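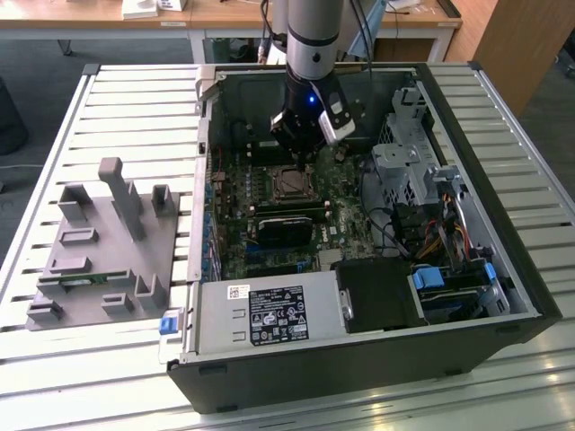 Home | Forums | Members | Search | Log in

Retirement of office desktops: repair, donate or recycle?

Posted in Facilities and Equipment, April
Started by Jyoti Dubey

jdubey_admin
The Ginura district office has 222 desktop towers reaching the end of their support period. The current policy directs all of them to the recycler. I would like members to comment on whether repair and donation should be considered first. Please state your experience with similar programs.

r.singhal
Our office at Pliltberg reviewed 455 machines under a comparable policy. Most needed only memory or a new drive. I recommend that each unit be opened and inspected before any decision is made. A tower is simple to service, and parts from one unit can often be used in another of the same model.

EideV
I must disagree with Mr. Singhal. Inspection takes staff hours, and those hours are seldom included in the reported savings. Our department also found that donated computers came back to us with support requests for which we had no budget. Recycling under contract is predictable - the cost is known in advance.

s_kaushik
The support question can be settled in the transfer agreement. The Duda library system accepts equipment as is and signs a form to that effect. I can forward the wording on request. Drives must be removed and logged by serial number before transfer, and this applies equally to units sent for recycling.

EideV
The form would be useful, thank you. My concern about labor remains.

r.singhal
We recorded 15 minutes per unit, including cleaning. I accept that a smaller office may need longer.

rmarchetti
Flendska has stored more than 1229 retired units while this same question was under discussion. Storage also has a cost. Whichever method is chosen, I would ask that a closing date be set - our delay served neither purpose.

jdubey_admin
Thank you all. Ms. Kaushik, please send the form to the facilities mailbox. The draft policy will be posted in this thread, and replies will stay open until noon on Saturday.

Contact the moderators | Copyright Ginura Staff Forums | Back to top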